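Craft Room Inspection Checklist: Paper Trimming and Die-Cutting
Site: Perkham
Inspected by: Celina Urbańczyk
Date: 19th June

1. Guillotine blade guard fitted and locked: Yes
Comment: Guard hinge is stiff. Oil before the next card class.

2. Rotary trimmer blades capped when stored: No
Comment: 2 caps missing. Replacements ordered from Kurek.

3. Die-cutting machine, Ernatar, unit 2194: Pass
Comment: Rollers clean. Cutting plates are bowed but not cracked. Turn the plates over after each session. Do not run laser-cut overlays through with the metal dies; torn pieces collect under the lower roller.

4. Heat tool cord and stand: Pass with comment
Comment: Cord sleeve is worn near the handle. Rated at 1000 watts, so it must not share a power strip with the glue guns.
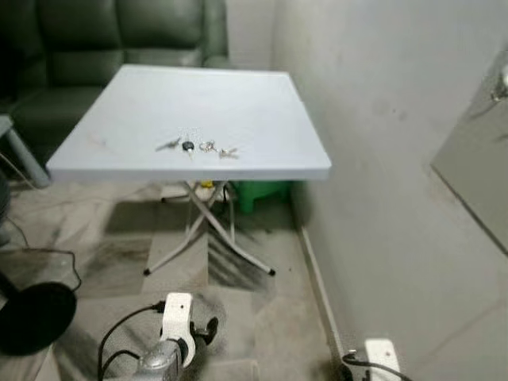

5. Glue guns returned to stands between uses: Yes
Comment: Drip mats need replacing. Keep cardstock scraps clear of the stands.

6. Spray adhesive stored in closed cabinet: No
Comment: Three cans of Drornusska found on the open shelf next to the patterned papers. Moved during inspection. Cabinet label to be reprinted.

7. Paper storage: Pass with comment
Comment: Heavy cardstock (130 sheets) was on the top shelf. Move to waist height. Specialty papers may stay where they are.

8. Craft knives counted in and out: Yes
Comment: Sign-out sheet complete. Used blades go in the sharps tin, not the trash.

Open items: 2, 4, 6, 7. Recheck in July.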